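**Ticket 3179 – Left arm stalls short of target when both grippers close on a soft object**

Opened by: Oda Lindholm
Assigned to: Arash Tehrani
Component: bimanual controller, grasp planner
Status: fix merged, watching

**Oda, Tuesday, first thing**

Good morning, and sorry in advance for the length of this one. I've been going back and forth on whether it's a planner problem or a controller problem, and I'd love a second pair of eyes before I talk myself into the wrong answer again.

The short version is that the two-arm hold task works nicely on boxes and on the hard-shell cases, and then goes sideways on anything squishy. The right gripper closes and reports a hold. The left one gets most of the way in, slows down, and sits there until the step times out with `GRASP_WAIT_CONTACT`. No fault, no torque warning, nothing in red. It just waits, very politely, for a contact event that never comes.

I ran the soft-goods set 18 times last night on the Tover build and 15 of those ended in the timeout. Same table, same start pose for both arms, and I restarted the controller between runs so we wouldn't be chasing leftover state.

Relevant bit of the log:

```
[bimanual] right: closing, target_width=0.021
[bimanual] right: contact=true, hold=true
[planner] object pose updated (source=head)
[bimanual] left: retarget, goal shifted
[bimanual] left: contact=false, waiting
[bimanual] left: TIMEOUT, step aborted
```

The line that bothers me is the pose update in the middle. I don't remember us re-reading the head camera once one hand has already closed, but maybe that came in with the Firbridge merge?

**Arash, mid-morning**

Hi Oda, thanks for writing it up so carefully, it saved me a good hour. You're right about the merge. Mitra added the pose refresh so that a box that got nudged by the first gripper wouldn't be missed by the second, and for boxes it's a real improvement – I wouldn't want to take it out altogether.

With a soft object, though, the first squeeze changes the outline. Perception fits a new center to the new outline, the planner believes it, and the left goal moves along with it. The contact threshold is still the one we tuned on rigid parts, so even when the left fingers do reach the fabric, the push back is too gentle to count. Two small problems leaning on each other, in other words.

Could you try these for me, in this order, and post whatever you get?

1. Set `pose_refresh_after_first_contact: false` and leave everything else alone.
2. Put the refresh back on and lower `contact_threshold_left` to the value in the Bahrami branch.
3. Do both together.

Please save the wrist streams as well as the head stream. I'd like to see what the left wrist camera makes of the surface right at the moment the goal shifts.

**Oda, after lunch**

All done, and I think you've got it. Results, one at a time:

- Refresh off only: the left arm goes where it was first told to go. It still times out now and then, when the fabric gives way before the threshold trips.
- Threshold only: fewer timeouts, but the goal still wanders, and a couple of times the left gripper closed well off to one side.
- Both: no timeouts at all in the afternoon set, and I was grinning at my screen like a kid.

For the soft-goods set I've been using the children's backpack, the teal and orange one with the fluffy sheep head, mostly because it has a bit of everything that upsets the mask.
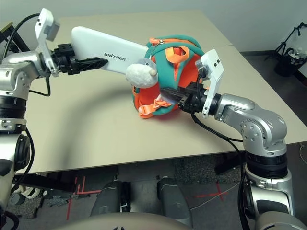 I'd also like to ask about the segmentation, while we're in here. The mask keeps swallowing the loose straps on some passes and dropping them on others, and each time it flips, the fitted center jumps. Turning the refresh off hides that from the left arm, but it doesn't cure it, and I'm fairly sure we'll meet it again in the handover task.

**Mitra Nikzad, 3:40 p.m.**

Jumping in since the refresh was my doing! I'm happy for it to be switched by object class. If the class is `soft` we keep the pose from before the first contact, and if it's `rigid` we carry on as now. Unknown classes should probably go with soft, as a stale pose has caused us less grief than a wandering one.

On the straps, I'd average the mask over 3 frames before fitting the center. It costs a little latency, but nothing the arms would notice at the speed we run them. I'll open a separate ticket for it so this one can be closed in peace.

**Arash, end of day**

Merged both parts. Summary for whoever searches for this later:

- `pose_refresh_after_first_contact` now reads from the object class.
- `contact_threshold_left` and `contact_threshold_right` each have a soft value, and the rigid values are untouched.
- The timeout message now prints the goal shift, so you can tell at a glance whether the target moved.

Amnuay will pull this into the Climthorpe setup tomorrow and repeat the box runs there, just to be sure we haven't spoiled the easy case. I'll leave the ticket on watch until he reports back. Oda, could you please attach your afternoon config when you get a minute?

**Oda, a bit later**

Attached as `soft_hold_both.yaml`. Thank you both, and Mitra, please tag me on the mask ticket.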